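Code of practice for shared robot benches comes into force at Ekbridge

1 March 2022

The Ekbridge Centre for Automation has adopted a new code of practice for the use of two-armed robots on shared benches. It applies from today to all staff, tenants and visiting users of the Villarton building, and replaces the interim guidance issued in October.

The code was drawn up by the Centre's safety office together with Driltosell, which supplies bench equipment to several of the building's tenants, and the engineering consultancy Amarasinghe. A draft was open for comment over the winter. The safety office received 95 written responses, most of them from people who set up or supervise robot tasks as part of their daily work.

Uriel Carrasco, who leads the safety office, said that the interim guidance had been written for a smaller number of machines and had begun to show its age. "We had good rules for one arm behind a guard," he said. "We had much less to say about two arms working over an open table, with colleagues at their desks in the same room. Users were filling the gaps themselves, and each bench had its own customs."

The main change concerns speed. When a person is present in the marked area around a bench, neither arm may travel faster than 300 millimetres per second, whatever the task. Limits must be set in the controller and may not be left to the judgement of the operator. Where both arms share the space above the same table, the bench record must state which arm gives way and how far the grippers are to be kept apart when at rest.

A second section deals with the condition of the bench before work begins. Tools, drinks and personal items are to be cleared from the table, and only the objects named in the task sheet may remain within reach of the arms. Cables running to the grippers must be checked through the full range of movement at low speed. The check is to be repeated whenever a gripper is changed – including when it is replaced by another of the same type.

The code also sets out, for the first time, how small household objects are to be handled in sorting and placing tasks. The safety office noted that such items are often treated as harmless since they are familiar, although several of them call for some care. Batteries are given a section of their own. They must be inspected by hand at the start of each session, and any cell with a dent, a leak or a torn sleeve is to be withdrawn. Gripping force must be set to the lowest value that will hold the cell securely, and metal fingertips may not be used unless they are covered with an insulating sleeve.

Different types and makes of cell may be used together in a sorting task, but they may not be stored together afterwards.
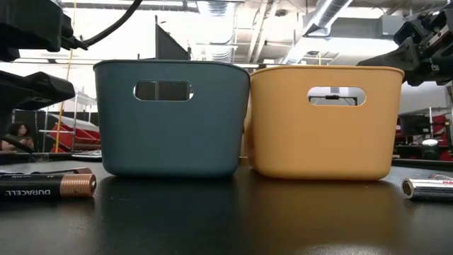 Bins and trays used as targets should be of plastic or another material that does not conduct electricity, and should be emptied at the end of every session. Where colour is used to tell one bin from another, the task sheet must record which colour stands for which group. Several respondents had asked for a single colour scheme across the building. This was considered, but the safety office concluded that it would place too great a burden on tenants with long-running projects, and the matter has been put off until the first review.

Training will be required of all users. The course lasts 70 minutes and includes a practical exercise in stopping both arms and releasing a held object by hand. Those who completed the interim course need only attend the practical part. Access cards will continue to work as normal during the first weeks, after which entry to the bench area will depend on a valid training record.

Mr Carrasco said that the office did not expect every bench to comply in full on the first day. "We will be visiting each group in turn, and we would much prefer to be told about a difficulty than to find it," he said. "If a rule cannot be followed for a sound technical reason, there is a form for that – and we do read them."

Requests for an exemption should give the bench number, the task and the measures proposed in place of the rule. A decision will normally be given in writing within two weeks, and work under the proposed measures may not start before then.

Printed copies of the code are available from the safety office in room 1223. Groups planning to install a new arm or gripper this spring are asked to contact the office before placing an order.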